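Robotics Club in Bronddale Teaches Two Arms to Make the Bed

Bronddale, 22 March 2025

The robotics club of the Bronddale secondary school has entered the household class of the Custon student competition with a task which every family knows: putting a pillow into its pillowcase. The team works with two robot arms at the same time and calls its project Rai. The regional round will take place in November.

The club was started as an afternoon course for students who wanted to learn programming. In the first years the members built small vehicles that followed a line on the floor, and later a machine that sorted bottle caps by color. Last autumn the students voted for something more difficult. Several proposals were on the table, among them watering plants and setting out cutlery. The pillow won with a clear majority, although the teachers had warned that cloth is one of the hardest materials for a machine.

The team has 11 students. They are divided into one group for the mechanical part, one for the software and one for the written report, which the jury also reads. The members change groups after each school holiday, so that everybody has soldered a wire and everybody has written at least one page of the report before the competition.

The parts were bought with a grant of 500 euros from Sokemia, a local company which makes packaging machines, and with the income from the cake sale at the school's open day. Sokemia also lets the students use its workshop on two afternoons in a month. The joints and the links were put together by the students themselves, and it was necessary to do this work twice. In the first version the shoulders of the arms were standing too close to each other and the elbows collided when both arms reached for the middle.

The rules of the household class are short. Each team has 90 seconds for one attempt and can make three attempts. The pillow must be lying free at the start, the case must be lying beside it, and no person may touch the arms or the cloth after the start signal. Points are given for how far the pillow is inside and for how few wrinkles there are at the end. A team loses points when the pillow falls from the work surface. Other fabrics may stay on the surface, and the students like to train in this way, as a bed at home is also never quite tidy.

At first the team tried to write down every movement as a list of positions. This was successful with a stiff box, but with cloth it was a disappointment, because the case never lay in the same way twice. Since January the students have been guiding the arms by hand through the whole movement and recording it, and a program learns from these recordings. They have now collected 28 good ones. A recording is considered good only if two members from different groups agree on it, and the bad ones are also kept, with a note on what went wrong.

The work is divided between the arms. One of them has to hold the pillow at its edge, and the other takes the open side of the case and pulls. The pulling is done in several short steps, and between the steps the gripper must find a new place on the cloth. The students say that this new grip is the weak point at the moment. If the gripper takes too little fabric, it slips away, and if it takes too much, it catches the pillow as well and the case does not move any more.

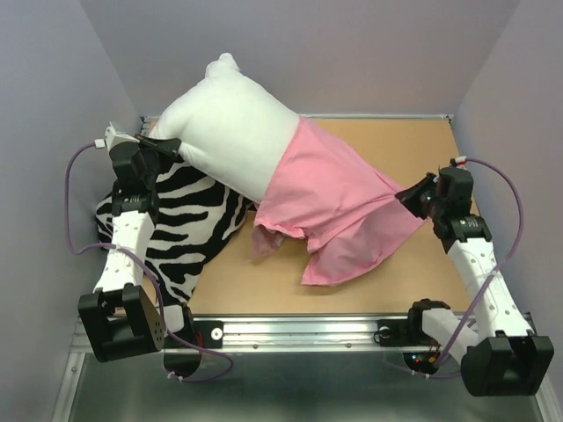 One parent wrote on the school's website that the two arms should also be taught to turn the pillowcase inside out first, as many people do at home, since then the corners can be taken from the inside and the case is simply rolled over the pillow. The software group has answered that it would like to try this method after the regional round, but that new recordings would be needed for it from the beginning.

Before the summer the club wants to work on the speed. The best attempt until now took more than 90 seconds, so it would not have been counted in the competition. The mechanical group is also testing softer pads for the fingers of the grippers, cut from an old bicycle tube. The report group is preparing a chapter about the different fabrics, with cotton, flannel and a very smooth satin which was given up for the time being.

The club meets in the technical room on the ground floor after the last lesson. Students from the lower classes who would like to join can come and watch, and no experience in programming is asked for. Registration for the next school year is open at the school office until the end of term.

Contact | Copyright 2025 Bronddale School News | Back to top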